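Hand-held grippers: Zarkex vs Mullex, is the dearer pair worth it?
Forum > End effectors > Hand-held and teleop

plainbearing
Posts: 243

We've had the Zarkex pair on trial since February and the rep wants an answer. The claim is that anyone can pick them up and get usable demonstrations the same morning. I have my doubts. Task is unpacking mixed packets from a container on a table, both hands.

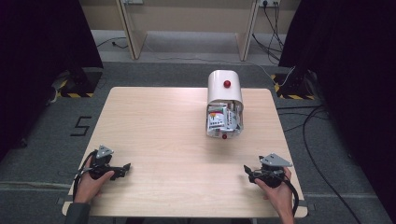

Weight is my main gripe. The brochure figure is for the body alone, and that's not what your wrists end up carrying. With the triangular metal plate on top of each one and a cable hanging off the side, I found myself resting my hands near the table edge between goes. After 12 runs I was sloppy, and sloppy runs are no use to me. The Mullex pair felt better but the jaws had more play in them.

kettle_lead
Posts: 2393

Twelve runs isn't a trial. Your arms get used to it. We did 215 with the Mullex before I'd say a word either way, and by then I'd changed my mind twice.

plainbearing

Fair, but the rep said "same morning", so I'm judging it on the morning. If it needs a fortnight of training, put that in the brochure.

oddsocket
Posts: 12

What are the pads like? Ours went shiny and let go of anything glossy.

plainbearing

Not shiny, but I'm not impressed with the edges. One of the green pads is nicked along the side and scuffed at the bottom corner.

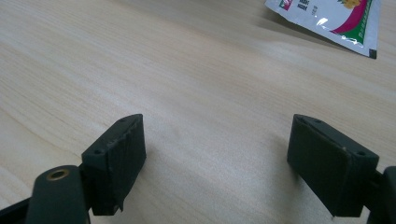

Flat packets are the real test for me. A box gives you two sides to squeeze, but a thin sealed thing lying on a smooth table gives you next to nothing, and a thick block of a pad can't get under it. You end up pinching at a wrinkle and hoping. I asked for a thinner tip and was told one is "planned".

kettle_lead

Planned since I joined this forum. File a chamfer on a spare set. And edge wear doesn't matter if the inner face is sound.

plainbearing

It matters if the edge is what I'm picking with. I also don't fancy filing parts on a loan set.

marrowfat
Posts: 215

Has either of you tried the Kemov fingers? They bolt on with an adaptor from Marchuk. Softer, and they do lift packets, but they bend under anything heavy so you swap one problem for another.

oddsocket

Does the adaptor throw the calibration off?

marrowfat

Yes. Redo it every time you refit them.

plainbearing

Then that's a no from me. Sending the Zarkex pair back unless they knock the price down. Will post if they do.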